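Search the boards All topics Go

Oiling a butcher block counter, how often and what with??

posted in Kitchens & Counters
3 min read

Orest Dmytriv

Moved into a place in Troslow with wood counters, never had wood before. Previous owner left half a can of Surker oil under the sink and no instructions. The label is mostly gone. Counter looks ok from far away but by the sink it's gone kind of gray and feels rough, and water just soaks in now. It used to bead up when we first got here in April.

Three things I want to know. How often do I oil it. Do I have to sand the gray bit first or can I just oil over it. And is the leftover can ok or should I toss it. My brother in law says use olive oil from the pantry, that seems wrong to me but he's pretty sure of himself.

Not looking to spend a lot. Counter guy in town wanted to come refinish the whole thing and I'd rather do it on a Saturday with the radio on.

2 shares

pundham_pam

Not olive oil!! It goes rancid and then your kitchen smells like old crackers. Food grade mineral oil from the drugstore, cheap, works fine.

For the gray part, yes sand it. Start at 120 and finish at 220, by hand, go with the grain. Wipe the dust off with a barely damp rag and let it dry overnight. If you oil over the gray it just gets darker and stays that way, ask me how I know. Don't only do the one spot either, feather it out or you'll get a dip you can feel every time you wipe down.

Then oil. Flood it on, leave it 45 minutes, wipe off whatever is still sitting there. Do that again the next day. First month I'd do it once a week, I do mine Wednesday nights after dishes. After that once a month is plenty. Drip some water on, if it beads you're good, if it soaks in you're late. 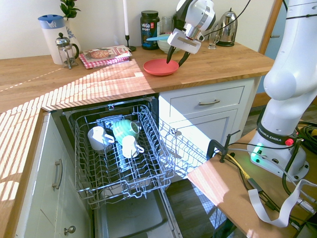

Butcher block counter with the sun coming through the blinds.

Sun matters too btw. A counter near a window dries out quicker than one in a dark corner, and it changes color. Move your canisters and cutting boards now and then or you get pale circles under them. Mine has one from the toaster that is never coming out I think.

The can, I'd toss it. If you can't read the label you don't know if it's an oil or a varnish blend. Check how your town wants it dropped off, don't pour it down the sink.

9 people found this helpful

matei_woodshop_fan

Agree with most of that but mineral oil alone wears off fast around a sink. Get a board cream with beeswax in it, Matei makes one, or melt your own, four parts oil to one part wax in a jar set in hot water. Goes on after the oil. Buff it the next morning with an old t-shirt. You'll be happier by the sink specificaly.

Also do the front edge and the underside of the overhang. Everyone forgets the edge, and that's where wet hands and dishes go all day.
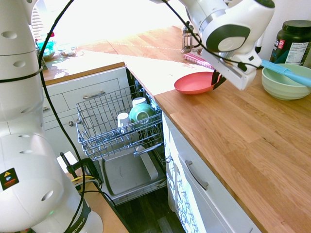 Other thing, ends of the boards drink way more oil than the top. Keep going on those until they quit taking it. And around the sink cutout, if there's a gap in the caulk fix that first, cause water gets under and you'll be sanding gray spots forever. Pull the old stuff, let it dry out a couple days, new bead of silicone.

If you used real oil like linseed or tung at any point, lay the rags flat outside to dry. Not balled up in the trash, they can catch fire. Mineral oil rags are fine.

My counter cost me 40 bucks to bring back, mostly sandpaper and the cream.

dale_r

i just put a cutting board over the bad part. been fine

2 comments

Orest Dmytriv

Thanks all. Tossing the can, sanding this weekend. There is a gap in the caulk behind the faucet, hadn't even looked back ther. Will tell my brother in law about the crackers.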